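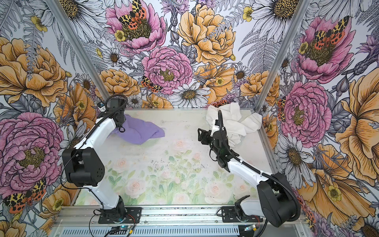
Cloths, crumbs and a rose-print table: my project report
Home and Textiles module, Astbridge
Handed in 08/09/2025

I picked table wiping and cloth folding as my project because I thought it would be easy. It wasn't, quite, but I did end up enjoying it far more than the cushion cover I made in March (we won't talk about the zip).

What I wanted to find out was pretty simple. If you've got a patterned table and a couple of cloths, does the kind of cloth make much difference to how clean the table gets, and how annoying is each one to fold up and put away afterwards?

The set-up

The tabletop is pale white with pink roses and light green leaves, and most of the pattern is in the lower half. I love it, but it's a sneaky surface! Dark specks show up straight away on the plain bits, especially through the middle and over to the right, and then you get down among the roses and have to put your nose practically on the table to find them. There are faint scuff marks as well, and I spent ages on those before I accepted they were staying. The walls round it have a very busy flowery paper, so all in all there are a lot of petals in this project.

I used two cloths, a lavender-purple one and a white one, and kept them at the back edge of the table, purple on the left and white on the right. The purple is a Letar and the white is a Prurex. Both came from the Akpalu shop near college, and I paid for them out of my own money, so please be kind.

What I did

Each try went the same way. I sprinkled dry crumbs (burnt toast, scraped with a knife), wiped from left to right, shook the cloth out over the bin and then folded it into quarters. I timed the folding on my phone and gave the table a score out of ten. I know a score out of ten isn't very scientific, my tutor has already said so, but I couldn't think of a fairer way that didn't involve picking up toast with tweezers.

How it went

The purple cloth won on folding by miles. My slowest go with it was 82 seconds, and that was the first one, when I hadn't worked out that you should find a corner before you do anything else. Hold the left corner down flat, smooth away from it, and the rest more or less follows.

The white cloth was better at picking up crumbs but a pain to fold. It took me up to 200 seconds on a bad go, mostly hunting for the edges, and if you put it down without thinking it just sits there in a crumple. I started leaving it like that between tries, which probably made it worse.

Wiping scores were closer than I expected. White was ahead by one point on most tries, and on the rose part of the table I honestly couldn't separate them.

What I'd change

I'd use pale crumbs as well as dark ones, and I'd get a friend to do the scoring so I'm not marking my own wiping. I'd also like to wash both cloths a few times and run it all again, because the purple one has already gone a bit softer.

The full write-up came to 764 words with the score sheet, which is in the back of my folder behind the fabric samples.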